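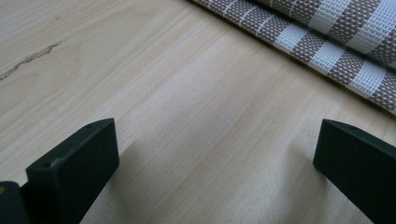
Pale tabletop with a folded woven placemat.

Travow: tabletops and table linens up close

Travow is a collection of 1764 pictures of ordinary dining tables and the things people lay on them. We love wood grain - the long streaks, the soft curves, the dark crack-like marks that make one board so different from the next - and we wanted a set where the table gets as much attention as the dinner!

What's inside
26 folders, one per table. Placemats, runners and napkins turn up folded, stacked or laid flat. Coarse weaves are our favorites, especially brown and white strands together on light wood.

Notes files
Each folder has a notes.txt with the wood color, the kind of cloth and any marks on the surface. Color words are kept plain (beige, cream, gray). If a mark could be a crack or a knot, the notes say "mark" and leave it there.

Known gaps
Only 3 tables are painted, and glass tops are missing so far. Folder 7 has short notes, which we plan to redo in November.

Corrections to the notes are very welcome - please give the folder number.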